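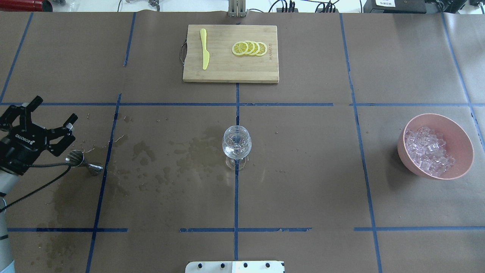

Buying the Skarka Bar Service: A Measured View
Krystyna Żak, April 2025

Skarka is offered to hotels at 757 a month, with a robot arm, a two-finger gripper and a set of drink routines. In our opinion the price is fair for the arm and high for the routines. A buyer should judge it on the plain tasks: ice, lemon, a measure, a glass. Kaimal sells a smaller kit at 155 a month, but leaves the programming to the customer.

Ice deserves the closest attention - cubes shift, and no two grips are alike. 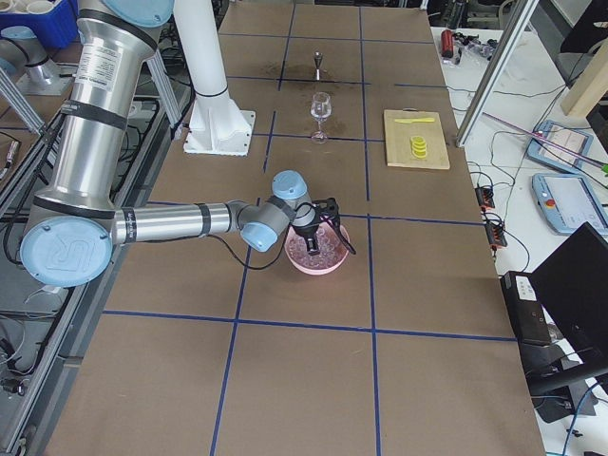

Should a small hotel sign now?
A short trial is the better course. Skarka permits one in May, and the contract should state who pays for spilled stock and who cleans the gripper.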